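Whitewash oil on a pale tabletop – does any of this stuff do what the can says?
Surfaces & Finishes > Tables and Desks
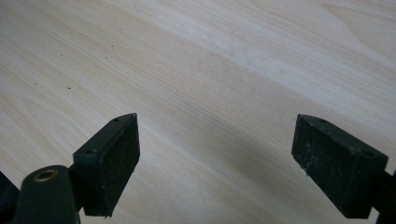
skinby_owner: Before anyone tells the poster to buy a second can, find out if the first one did anything. Half the threads in this section start with a whitish top and end with somebody selling wax.

grainchaser: Fair enough, let me give the details then. I'm the one who started this. The table is a Skinby, bought secondhand, and the seller said it was finished with Drernero white oil. It's a whitish beige with faint tan bands, a little pink in places, and the grain runs in long streaks. I like the color. I want to keep the color. The Drernero site says one coat a year "locks in the tone" and I don't believe it. Has anyone kept a table pale for more than a couple of summers with this?

Posted Jun 10, 2018

oldplane: I have. Two coats when it was new and one every July after that. Still pale.

skinby_owner: Pale compared to what? Did you leave a patch bare?

oldplane: No, why would I leave a patch bare on my own dining table?

skinby_owner: Then you don't know if the oil kept it pale or if the wood would have stayed that way by itself. Maybe your room is dark. Maybe you keep a cloth on it. I'm not saying you're wrong, I'm saying you can't tell.

mudroom_pat: I did leave a patch, under a lamp base, by accident. Moved the lamp after a winter and the covered part was lighter than the oiled part around it. So the oil didn't stop anything as far as I could see. That was Ultach though, not Drernero.

grainchaser: Is Ultach the one with the white pigment or the clear one?

mudroom_pat: They sell both. Mine said "natural white" and looked like skim milk in the can.

oldplane: A lamp base proves nothing. The lamp was keeping light off it. You compared shaded and oiled with lit and oiled.

mudroom_pat: Huh. Yes, okay. I oiled before the lamp went there. I take that back.

finish_line: The pigment is what makes it look whiter, and it sits in the grain. The oil part yellows some with time, same as most oils. So each new coat brings a bit of white and a bit of yellow and you're sort of chasing your own tail. If you want pale, use a water-based matte finish and quit oiling.

oldplane: And then when it scratches you have to sand the whole top. I can fix a scratch in my oil in ten minutes with a rag.

finish_line: You can fix it in ten minutes and look at the shiny spot for a month.

oldplane: Never had a shiny spot. Wipe off the extra.

grainchaser: What about sanding it back first? The seller's ad said it was "sanded to 739 grit," which I have never seen on a sheet of sandpaper anywhere.

skinby_owner: Because it doesn't exist. That alone would make me doubt the rest of the ad, including what oil is on it. Sellers say Drernero because people have heard of it.

finish_line: Agree on that much. Put a drop of water somewhere it won't show and come back in 16 minutes or so. If it soaks in and leaves a dark ring, there isn't much finish left of any kind.

skinby_owner: The water drop tells you it's unprotected. It does not tell you what was on there before, and people on here keep pretending it does.

finish_line: I didn't say it did.

tilda_b: Can I put in a word for plain soap flakes? I use Sultana, dissolved in warm water, and wipe along the grain. Costs very little. My table gets paler if anything.

oldplane: Soap is no use against red wine.

tilda_b: I don't drink red wine.

grainchaser: How often do you do it?

tilda_b: Every few weeks when I remember. It raises the grain the first couple of times and feels rough, then it settles down. Don't soap over oil that's still in good shape, it goes blotchy. Ask me how I know.

skinby_owner: See, I'd trust this more if it weren't on a pale wood to start with. Everything looks like it works on pale wood for a year. Post number 142 in the big soap thread has a bare test board next to a soaped one, and I couldn't pick which was which.

tilda_b: I could. The soaped one wiped clean.

grainchaser: Okay. Plan for now is the water drop on the underside and on one back corner, no new oil until I know. If it soaks in I'll try soap on one leaf and leave the other alone until next July, so skinby_owner can have his bare patch.

skinby_owner: Make sure they get the same window.

oldplane: You'll be oiling it by Christmas.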